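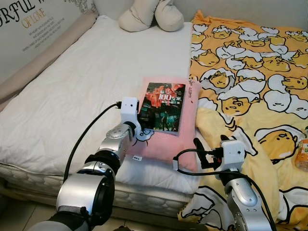
寝室点検チェックシート(ゲストルーム403)
Gratance館 客室係用 点検日:12/04/2023

この部屋の点検は毎回楽しみです!黄色い卵の黄身柄ブランケットが広がっているだけで、気分が明るくなります。とはいえ見るところはきちんと見ます。判定は「良」「要対応」「次回確認」のどれかで記入。

1 マットレスとシーツ
・ボックスシーツの四隅がはずれていないか 良
・側面キルティングのほつれ、糸の飛び出し 良
・マットレスのずれ(フレームとのすき間) 良
コメント:白いシーツがなめらかに張れていて、すばらしい仕上がりです。側面のひし形っぽいステッチもきれいなまま。11月に上下を入れ替えたので、次の入れ替えは6か月後でお願いします。

2 枕・クッション類
・ベッド頭側のクリーム色クッション2個 良
・壁ぎわのベージュの長枕 要対応
・ピンクのフリースクッション 次回確認
コメント:長枕が斜めになっていたので、壁に沿わせて置き直してください。小さいお子さんが泊まる日は、長枕もクッションも全部ベッドから下ろすこと。ピンクのクッションは手ざわりが最高!角のタグは縫い目を引っぱって確認し、ゆるんでいたら裁縫箱へ。洗うときは必ずネットに入れます。

3 ブランケット
・床へのたれ下がり 要対応
・毛羽立ち、穴、引っかけ 良
コメント:眠そうな顔の黄身たち、何度見てもかわいいです。ただ、端が床のほうへたれていると足を引っかけます。夜中にトイレへ立つ人のことを考えて、マットレスの上に折り返しておきましょう。暖房器具からは50センチ以上離すこと。Starumのパネルヒーターを出す時期なので、ここは特に念入りに。

4 ベッド上の置き物
・飲み物 要対応
・本、雑誌 要対応
コメント:オレンジ色の飲み物のボトルがブランケットの上に横になっていました。倒れたままだと染みのもとなので、サイドテーブルへ。クッションの上の「100」と大きく入った中国語の本は、表紙がとても鮮やかで、つい手に取りたくなりますね!角が折れやすいペーパーバックなので、本棚の下段に立ててください。

5 壁まわり
・ウォールステッカーの端の浮き 良
・頭側の壁の湿り、カビ 次回確認
コメント:黒い大きな文字の下に黄色っぽい「OF LOVE」の文字、その上には花の線画。この壁のおかげで部屋の雰囲気がぐっとよくなっています。ふくときは乾いた布だけで、アルコールは使わないでください。頭側はクッションを外してから、壁に手を当てて確かめます。

6 電源・照明
・延長コードがマットレスの下を通っていないか 良
・Matarの読書灯のぐらつき 良
コメント:ネジの増し締め済み。電球の予備は廊下の棚、300番の箱に入っています。

申し送り
要対応は4件、どれもすぐ直せるものばかりです。終わった項目には判定の横に丸をつけ、シートは入口のファイルに戻してください。換えのシーツはBrendardの袋に入ったまま棚の上段にあります。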